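The sorting cell at Brodard starts its day before the people do their coffee. Glykeria Mavromatis, the cell technician, opens the service log, reads what the evening shift wrote, and only then switches on the arms. She learned this order in August, when a thumb joint on the left hand began to close late and the note about it stayed unread for a whole shift.

The plant sorts machined parts for Misus, up to 500 in one shift. The parts come on a belt, and the two hands must put them in the right crates. For the hands this is hard work. Every finger has its own tendon, and tendons stretch. Mavromatis checks the tension after each 120 hours and writes the value with a pencil, because she does not trust the tablet – it has lost her notes two times.

The wrist cable is her other worry. If the loop is too short, it pulls on the connector when the arm reaches far. If it is too long, it can catch on a crate. She tried many lengths before she was satisfied, and now she marks the correct one with tape.

After any change to the hands comes a slow test, with one part on the belt and the speed at 34 percent.

Black part on the green belt, both hands at the near side.
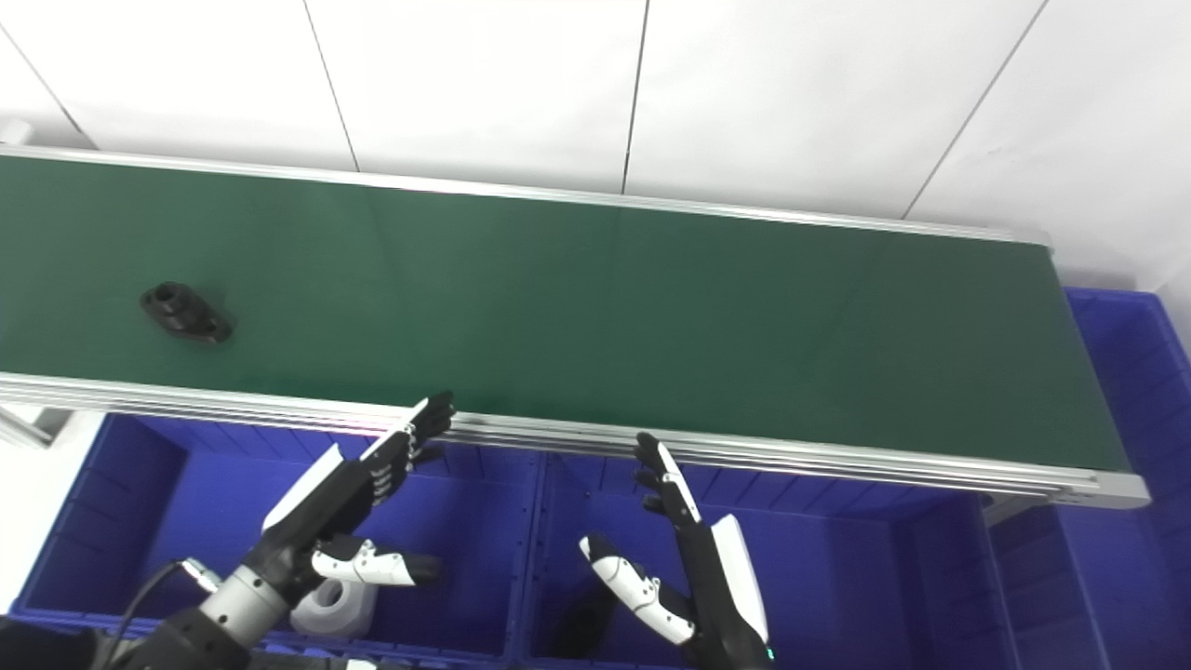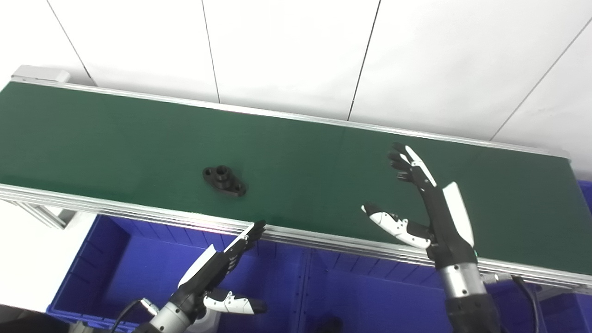 Smaranda Ilie, who plans the production, would like the test to be shorter. Mavromatis does not agree. A finger which is a little wrong at low speed will be very wrong at full speed, she says, and a replacement hand from Sfakianakis needs weeks to arrive. For the moment they have a compromise: the full test after a repair, and half of it after a normal tension check. The new tendons are already ordered.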